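A day at the Gernis tile works

In September I was invited to the open day of Gernis, a maker of ceramic tiles for kitchens and bathrooms. I have a small showroom and have sold their tiles for years, but I had never seen how they are made.

We were 21 visitors, mostly shop owners and fitters. Our guide was Dehua Qian, who is responsible for the glazing line. She gave us ear protection and asked us to stay behind the yellow line on the floor, and then we went first to the clay store, which smells like a garden after rain.

The press is louder than I expected. Each tile comes out grey and soft at the edges, and one must look twice to believe it will become a wall in somebody's bathroom. The kiln is 67 metres long and the tiles travel through it very slowly. I asked if it is ever switched off. Only once a year, she told me, for cleaning.

The lunch was long, and there was time for a walk.
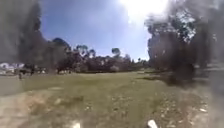
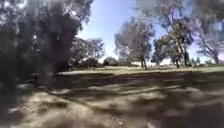

In the afternoon we saw the new colours. The matt green called Follus was the favourite of the group, and I ordered it for my showroom on the same day. Zevness is a warm white with a small grain in it. I am less sure about this one - under the lamps it was beautiful, but near the window it looked a little yellow to me. Jhun Lacson, the sales manager, said that many customers choose it together with oak cupboards, and he promised to send me a larger sample board.

The old Soriano series, with the blue border, will be stopped next year. They still have 429 boxes in the warehouse. If you have this border at home and need spare pieces, please write to me soon, as it will not be made again.

I would have liked more time at the cutting tables, where the corner pieces are still finished by hand. The bus was waiting, so we had only a few minutes there. Parking at the works is free, but the entrance is easy to miss when you come from the main road.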